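Vida Opens a Course in Home Organization for Adults in Hallthorpe
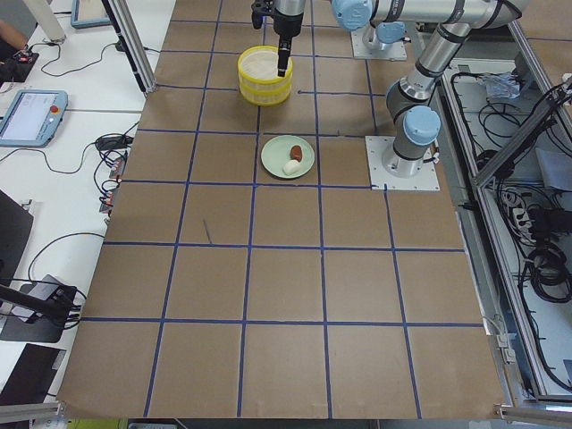
Vida, a small company that teaches practical home skills, announces today the opening of its first evening course in Hallthorpe. The course is called Esura and is intended for adults who have moved to a smaller home, or who share one with parents or children. The students learn to measure a room, to decide what stays in it and to give every object a fixed place. One of the first exercises is done on a tabletop: blue tape divides the surface into cells, as on a floor plan, and something simple such as a round yellow basket takes the place of a piece of furniture.

"Many people buy boxes first and think after," said Vittoria Marino, founder of Vida. "We ask them to wait. In the first two lessons it is not permitted to buy anything."

The course has 18 places and continues for eight weeks, every Sunday at 4 p.m., in the upper room of the Jilleck building. Lessons are given by Elisa Messina and Etornam Ansah. Ms. Messina worked for many years in furniture sales, and Mr. Ansah is a carpenter who will teach the lesson on shelves.

Vida already offered a shorter version of the program last year, with 31 participants. From their comments, the company added a lesson on papers and documents — the subject that was requested the most.

Pierina Gatti, a participant of last year, is 92 years old. "I had three cupboards that I could not open well," she said. "Now I have one, and I know what is inside."

Registration is open until the end of March. Persons who wish to register, and journalists who wish to visit a lesson, can ask for Agata Ferraro at the Vida office in Hallthorpe.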